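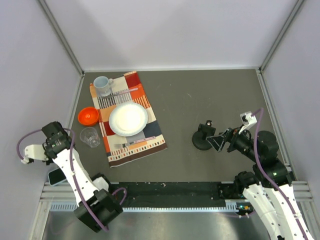 Place setting cell at Gramness, two arms, mug and plate on the mat

Forum: Shop Floor and Back of House > Automation
Thread: Two-arm cell going in on tray setup, what happened to your crew?

traylead_26
Posted 1 Dec 2018
I run the tray room at Gramness. We do set meal trays for three care homes and a rehab ward, and until this fall every one was laid by hand on a belt: mat, mug, plate, forks, bowl, glass. Now there is a test cell from Plidero in the old dish storage room and management wants it on the live line in January.

Photo is from the cell. I have a crew of 16 and they are asking me things I can't answer. I'm not looking for a pep talk. I want to hear from people who have had one of these for a while. What did the jobs look like after? Who stayed, who left, did the hours change?

beltdriver
We got arms on pack-out two years ago. Different work, boxes and inserts, but still two arms sharing one table. Hours stayed the same for the first six months because you need everybody while it's learning your product and stopping all the time. After that they stopped filling spots when people quit. So no layoffs, but the crew got smaller anyway. Ask about that now and get the answer in writing.

okra_and_rice
How fast is it? A decent person on our belt lays a tray in a few seconds without looking. I can't see two arms keeping up with that.

traylead_26
It's slow. One person beats it easily on a single tray. Their argument is it runs through breaks and second shift. On paper they have it at 2384 trays a week by spring, and I haven't seen it do anything close.

Minttu Hakala
I work on the integration side, at Brullari, no connection to your vendor. Speed is usually the part that gets fixed. What I would look at is the variety of items. A mug with a handle, a clear glass and a flat fork are three different problems, and the glass is the worst of them for most camera systems. Ask to see it run with your own glassware under your own lights for a full shift, with your people watching and writing down every stop.

The other thing is who clears the stops. If it's the line crew, they need training time and it should be paid as a separate skill. I have seen places where it was just added on to the old job at the old rate.

okra_and_rice
The forks in your photo aren't even laid next to each other. One's on a slant up by the mug and the other is sideways below the plate. If one of mine sent that down the belt I'd send it back.

beltdriver
It's a test cell. They lay stuff all over on purpose so it has to deal with it. Ours had parts dumped every which way for weeks.

okra_and_rice
Maybe so. I'm saying the standard is the standard. If people get written up for a crooked fork then the machine should be held to the same sheet.

traylead_26
That one has come up with my crew already. Our check sheet says fork left of the plate. I asked whether cell trays go through the same check and the answer was they'd "review the sheet." I took that to mean they may loosen it. If they do, it has to be loosened for everyone.

Also the pink handled forks are ours. We use them for residents who have trouble seeing plain metal on the tray. The bowl is the same idea, that bright orange. I made them put those in the test because if it only works with plain stuff it's no use to us.

nightshift_dee
I was on a hand line that went over to arms and I'll give the other side. My wrists were bad after nine years. I moved to tending and they are a lot better. It's more walking, more looking at a screen, and it gets boring, but I can open a jar again. A few of the older women on my line said the same.

What I miss is talking. On the belt you stood next to someone for the whole shift. Tending, I'm by myself between two cells and it's loud. Management never thought about that and I didn't either till I was doing it.

beltdriver
Same here on the talking part. We lost two good people who just didn't like being alone all day.

millwright_joe
I disagree with some of this. The company is going to automate or the contract goes to somebody who already did. We lost the Mäkelä work to a plant with half our headcount. I'd sooner have ten people tending than zero people laying trays. Get your crew trained on it early and stop fighting over fork angles.

okra_and_rice
Easy to say from the maintenance shop. Your job gets bigger when the arms come in. Theirs doesn't.

millwright_joe
Fair point on that. Still think they should get on the training list now.

Minttu Hakala
Both can be right. I would add that maintenance is often short for the first year, so it is a good moment to push for line people to move over. Look at the cables, for instance. The ones running along the outside of the arms, like the purple ones in your photo, are something an operator can learn to check at the start of a shift. Same with wiping down the rail at the front. Small jobs, but they are a way in.

On a food line also ask how the grippers get cleaned and who signs for it.

traylead_26
Thanks, hadn't got to cleaning at all. Right now that's down as "TBD" on the plan.

What I'm taking to the meeting so far:
same check sheet for hand trays and cell trays
a full shift trial with our glasses
pay rate for tending
what happens to a spot when someone quits
who cleans the grippers

nightshift_dee
Add rotation. Two hours tending, then swap to something with people around. We got that after a year of asking and it helped.

beltdriver
And ask what happens when it's down. Ours went down for most of a day and by then we barely had enough people left who could hand pack at speed. Keep a hand line running a few hours a week so they don't lose it.

traylead_26
That's a good one. I have two new hires who have only ever done tray carts. Will put it on the list and post back after the meeting.

okra_and_rice
Please do. Ours is supposedly looking at the same vendor.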